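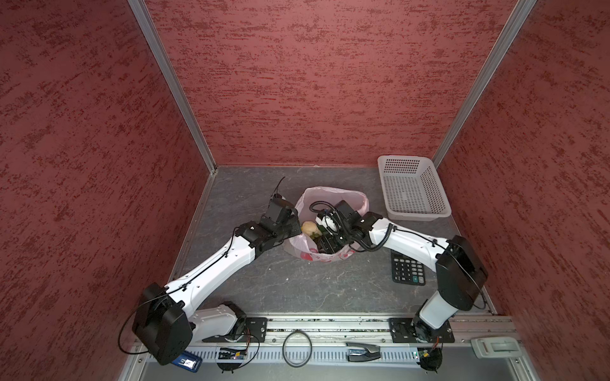 Packing has always been the job at Cevano that people sign up for last. We're a grocery order business with one packing hall, and until this year every bag that left it was filled by hand, standing up, for a whole shift. As of this month two of our Vesik stations are working alongside the crew, and I wanted to write this announcement myself because I spent my first winter here on that line and my back still remembers it. Each station is a pair of white arms with black grippers, and they work in among ordinary shop stuff - a pink plastic bag with its mouth spread wide, a white basket, even a calculator and a stapler within reach. Thin bags like that one were the part I worried about most, and we spent longer on them than on anything else!

So, what changes for the people here? No jobs are going. I said that to the whole crew in January, before anything was bolted down, and I'm saying it again in public so you can hold me to it. The packers who used to do full shifts on the line now split their day. Half of it is spent running the stations, which means setting up orders, stepping in when an arm gets stuck, and teaching it the items it hasn't met yet. The other half is checking produce and talking to customers, and that second bit is what most of them asked for when we went around with the sign-up sheet. Everybody who moved over got paid training time and a raise to go with the new duties. Shifts are the same length as before, and the early start is still the early start (sorry, I tried).

We ran the trial at our Grimshaw site through the spring. In the first stretch the stations packed 886 orders, and by the end of it the total was 1448. They're slower than a good packer, and I don't mind that at all. They take the small, dull orders, and our people take the big ones, the odd-shaped ones and anything with eggs in it. Eggs are staying with humans for now. We also kept a stop button in reach of every person on the floor, and the crew uses it whenever they like without having to fill out a form afterward.

Next up is our Mevton hall, which handles over 2000 orders in a busy week. The crew there gets to try the stations out before we settle on where they go, and they've already asked for better floor mats and a quieter corner for breaks. Both are ordered.

If you write about work or food and you'd like to come see a shift, please get in touch through the press page on the Cevano website. Wear flat shoes.

Released by Cevano, July 3, 2022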